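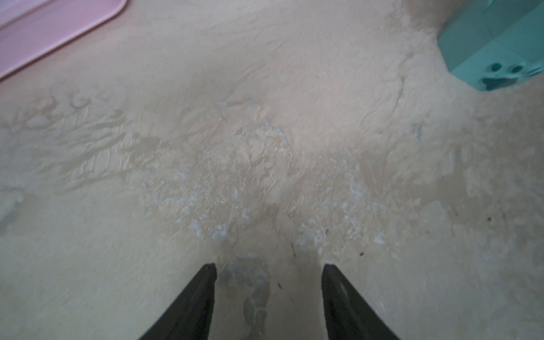

Wrist view over the powder, with the pink tray up in the corner.

Print this post
E-mail this to a friend

So I've been promising a post about the powder work since April, and a few of you have been nagging me (hi Mum), so let's get into it.

The short version: we've been trying to get a robot arm to decide where to push next when the thing it's pushing doesn't have a shape. Blocks are easy. A block is over there, you go and get it, done. A layer of fine powder is a horrible mess of a thing to plan around, because every single stroke changes what you're planning on. Drag the fingers through it and you've got a ridge you didn't have before, and the next stroke has to deal with that ridge.

What most people do, us included until last winter, is build a height map of the whole surface and then work out the best stroke from that. It's sensible and it's slow. Worse, it falls apart on pale, flat-looking stuff under grey light, where the depth readings go all mushy and the map cheerfully tells you there's a hill where there isn't one. Celeste spent weeks trying to rescue our maps and I've never seen anyone glare at a tray like that.

Her idea (and it is her idea, whatever Montri tells you over lunch) was to throw the map out. Work straight from the wrist camera, and instead of predicting heights, predict texture. Smooth or disturbed, rippled or pitted, how much it'll change if the fingers go through here. We call it Timura, after nothing in particular. It was the least embarrassing name left on the whiteboard.

If you look at the picture up top you get a pretty good idea of what it has to work with. There's the smooth stuff down in the bottom corners, then the wormlike ripples on the left, and a band of little white clumps and granules across the middle. Those clumps are my favourite bit. A height map barely notices them, they're so small, but in colour they stand out beautifully against the beige, and Timura keys on them like mad. It's also picked up on that thin dark line curving down on the upper right, which our old method used to smear into one big lump.

The numbers, then! We ran 187 strokes with the new method, all scored against a target pattern by the same script we've always used. Mean error came down 34 per cent compared with the height maps, and planning a stroke now takes 2 seconds where it used to take 13. I reran the analysis twice because I didn't believe the timing. Mounir reran it as well, on his own machine, and got the same answer and a much smugger expression.

It's not all sunshine. Timura is pretty hopeless near anything that isn't powder. When the stuff is heaped up against a solid object, like it is along the bottom of that teal thing in the top right, the model can't tell a drift from an edge and it gets timid and picks tiny pointless strokes well away from it. Lautaro reckons we can fix that with a separate mask for rigid objects. I reckon we need more training data with clutter in it, and we've been having this argument for so long now that we can each do the other's half.

The other thing that bugs me is lighting. Everything so far has been done under the same flat light, and I've no clue what happens with a strong shadow across the surface – nothing good, I'd guess. That's next on the list, once the bench is free again.

Anyway, the write-up is with Wenceslao, who is going through it with his usual green pen and has already told me that "mushy" is not a technical term. We're hoping to take a version of it to the Kimdale workshop, and if it gets in I'll post the slides and the code together. If anyone reading has tried texture prediction on other grainy stuff, soil or sugar or whatever, leave a comment, I'd love to compare notes.

Print this post
E-mail this to a friend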